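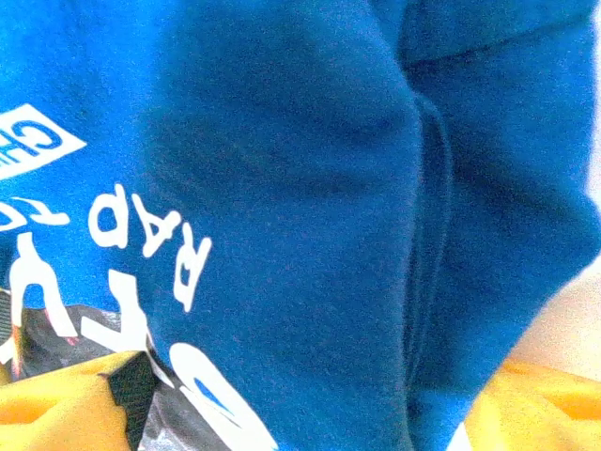 Tharindu Herath leaned over and told me the folding was the easy part, and that what he'd come to see was whether the thing could pick up one shirt without dragging the rest of the laundry along with it. I had been at the Murkosov open day for maybe three minutes at that point and hadn't even found the coffee yet, so I just nodded and wrote it down. By the end of the afternoon I'd decided he was onto something!

A bit of background for those of you who couldn't make the trip out to Hirnside. Murkosov has held its open day there since July of last year, and this was the first one with a clothes-handling bench on the program (I have been pestering them for one ever since I joined the mailing list, so I'm taking a little credit). There were 27 of us signed up for the robot session, which made it a squeeze, and I spent a good part of it looking between two very tall people from the Flasley group.

I went in thinking about warehouses, boxes, that kind of thing. Boxes are polite. They have corners, and they stay the shape they were when you left them. Clothes are awful. Grab a sweatshirt in the wrong spot and you've got a fistful of two layers when you wanted one, or you get the print and the back panel together and the whole thing comes up as a lump. The engineer at the bench talked us through this with a lot of patience, including when somebody asked why they didn't just use a vacuum cup. (Fabric leaks air, and it depends on the fabric, and they've tried it.)

What they're using is a pair of chunky yellow fingers with black textured pads on the inside. I loved those fingers. They look like something out of a toddler's toy box, and I say that as a compliment. There's a small camera mounted close by, so the view you get is the one the robot gets, right up against the cloth. I'd never thought about how little of a shirt you can see when your nose is in it. You get a fold, a bit of lettering, some shadow, and from that you have to guess where the edge is.

Edges were the big topic, as it happens. The engineer said a hem is one of the nicest things to find, with that double thickness and the line of stitching to look for, and a lot of the work is getting the fingers lined up with one before they close.

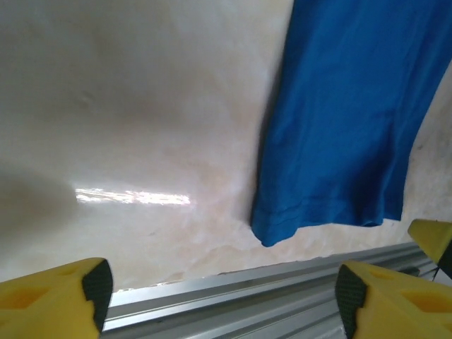 Shiny spots are another headache, and so are shadows, which can pass for a crease if you're a computer and having a bad day. They're building up a pile of practice grabs to help with that, 2000 so far, with 235 of them set aside for testing. I asked what happens to the ones that go wrong and was told they keep those too, which cheered me up.

The Ó Gríofa people had the slot after ours and were talking about sorting linens, but I had to run for my ride and only caught the first few slides. If anyone stayed for the whole thing, please send me your notes and I'll put them in the next issue. Murkosov is taking names for the spring visit already, and I've put mine down.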